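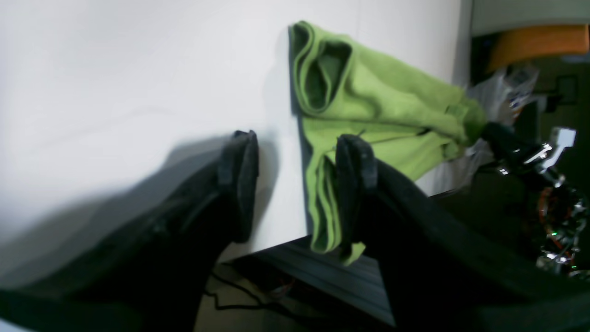 Monthly check of the two-arm folding cell, table 5. Inspector: Védís Bech. Second reader: Tsutomu Ogura. Date of check: 21/05/2024. The form is the Virnden bench form, version of April, with my comments under every point. I write OK, OK with comment, or NOT OK. I did the first points with my eyes only, no hands over the table. The orange-red and black cables near the metal brackets make loops around the arm, and such loops are what I mean in point 3 when I write "free cable". Please read point 3 before you move this arm again.

1. Emergency stop can be reached from both chairs
OK. I pressed it one time from each chair. Both arms stopped. After release they did not start again alone, as the form asks.

2. Fingertip pads fixed, not torn, no foreign material
OK with comment. Pads have wear on the top but they hold. Please look for thread or thin wire on the tips before each session and remove it with tweezers, power off. A small thread is not dangerous for a person, but it can pull the cloth when the gripper opens. 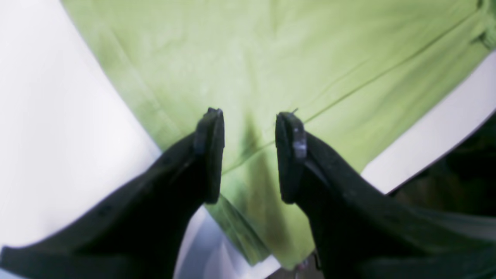

The form does not say how much wear is too much. I used the rule from Mwanahawa Rugemalira: if the nail can feel a step on the flat face of the pad, change the pad. On the flat face I felt no step. The spare pads are in the Ursu drawer, bag number 1119.

3. Cables tied, with enough length for full movement
NOT OK. The cables have enough length, but there is too much free cable at the joints. It should be tied at two places more on each arm, and the ties must not be so tight that the cable bends sharply. Connectors were pulled lightly by hand, power off, and none came out. To be done by Horațiu Mihăilă.

4. Table surface clear, only the work piece on it
OK. Tools, cups and phones stay on the shelf. One garment at a time.

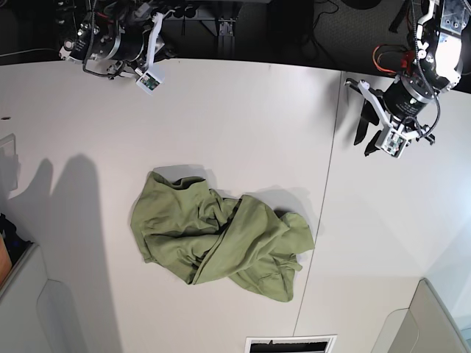
Operators should also put the cloth in the open part of the table and take the hand away before they say "ready". I saw this done correctly three times. The seam between the table panels is flat, I passed a card over it and it did not catch.

5. Distance from person to arms during movement
OK with comment. We keep 300 mm from the near edge of the table to the body. The tape on the floor is old and should be new. A person who leans forward to see better is already inside the distance, and this I must repeat every month.

6. Speed limit in setup mode
OK. Set to 62 in the Bimlow panel, same value as in April. The value is locked with password. Nour Matar has the password and also the paper copy.

7. Grip force on soft goods
OK. Tested with the cloth and after with the test strip. The strip had no mark.
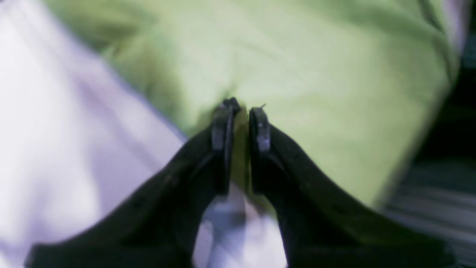 If the strip shows a mark, the force must be lowered and the test made again before any person puts the fingers near the pads. Do not test with your own finger. I know some people do it.

8. Floor around the cell
OK with comment. Thin cable lies loose on the floor behind the table. Nobody walks there in normal work, but the cleaning staff does. Cover it or move it.

9. Logbook
OK with comment. Two entries have no signature. The Vullell logbook must be signed also when nothing happened.

Result: cell may be used in setup mode. Full speed only after point 3 is closed and signed by Tsutomu Ogura.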